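Speaker notes, February 8, 2024 – Clernel refurb talk

Open with the Adix claim: any old tower rebuilt in three steps. I doubt it. Start at the connectors, where the time goes.

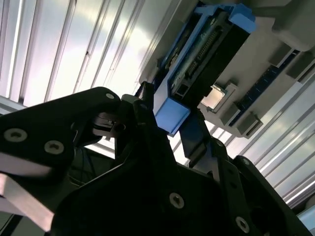

*Gold-toned contacts, blue ends. Go slow.*

Next, the parts tray. Nice idea – a pocket for each part. Does it save time? Gaillard says so, with no figures.
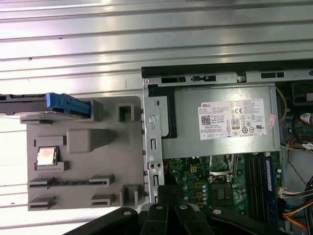
Do sorted parts mean fewer faults?
Maybe, but I'd want to see test results first.

Then cables. Pause before this bit.

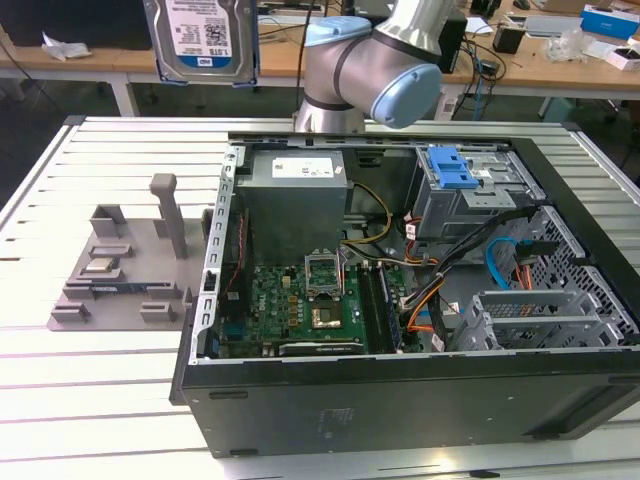
Staltulstead quotes 178 rebuilds and skips how many came back. Ask them.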